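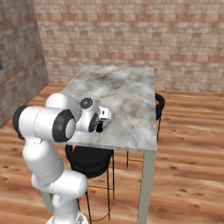

Simulated robot arm over a marble-patterned table.

Biltimora Municipal Climate Partnership
Progress report to the Plattner Fund, second reporting period

Status

The partnership now has 6 member municipalities. Costska signed the joint emissions statement in December, after its council asked for two changes to the wording on public transit. The other members accepted both changes by written vote. Drurnon has observer status and has asked to keep it until its new council is seated.

Spending is slightly under plan. The difference comes from the translation line, where the work was done in house, and from one canceled site visit. We ask to move the unspent amount to the building audits, as described under Budget below.

Work completed

Building survey. The survey form went out to all member towns for schools, town halls, fire stations and public pools. We received usable returns for 597 buildings. Most returns give floor area, fuel type and at least one full year of energy bills. The weakest data is for buildings that share a meter, mainly school campuses with an attached gym or library. For these we have recorded the combined use and marked the entry, so that it is left out when buildings are compared by floor area.

Costska sent its returns on paper. Entering them took longer than planned and pushed the survey's closing date back by several weeks. The town has since named a contact in its facilities office, and the next round will use the same spreadsheet as everyone else.

Shared emissions baseline. Members agreed to use one method for electricity, heating fuel and town vehicles. Waste is still open. Biltimora counts emissions from its landfill as its own, while three smaller towns that send waste there count only hauling. Adding the figures together as they stand would be accurate for the group but would make Biltimora look worse than its neighbors. The working group has drafted a rule that splits landfill emissions by tonnage. It goes to members for comment next month.

Public meetings. Evening meetings were held in Biltimora and Costska, each starting at 7 p.m. Total attendance was some 200 people. Questions were mostly on cost, heat pump noise near the Costska school, and whether the commitment would change local zoning. The statement has no effect on zoning, and we have added a line saying so to the public summary.

Exchange with partner region. Two calls were held with the partner region's climate office. They shared their purchasing rules for electric buses, including the sections they have since rewritten. Our purchasing staff found the battery warranty language useful and plan to adapt it. The in-person visit was canceled when the host office moved buildings, and we do not plan to reschedule it in this grant year.

Work behind schedule

The joint purchase of electric town vehicles is behind. Four members have approved it, and the remaining members cannot commit funds before their budgets are adopted. The vendor's price offer runs out before that date. We have asked for an extension and are waiting for an answer. If the offer lapses, the four approved members will go ahead on their own and the others can join a second order.

The public dashboard is also late. A test version is running with data from Biltimora only. It loads slowly on phones, and the charts do not yet show which figures are estimates – members have asked that this be fixed before anything goes public.

Budget

Staff costs are on plan. Travel is under plan by the cost of the canceled visit. Translation is under plan by most of its line. Printing is over by a small amount, mainly for large-type copies of the meeting handouts.

We request approval to move the unspent travel and translation funds to detailed audits of buildings with high heating use. The existing line covers audits in Biltimora and Costska. The added funds would extend them to one more member, to be chosen from the survey results. No change to the grant total is requested.

Next period

Settle the landfill rule and publish the baseline.
Begin building audits in Biltimora, then Costska.
Close the vehicle order or split it in two.
Release the dashboard with estimates marked.
Meet with Drurnon on full membership once its council is in place.

The survey table, the draft landfill rule and the line-by-line budget are attached separately. We would be glad to have the Fund's decision on the transfer before the audit contracts are signed.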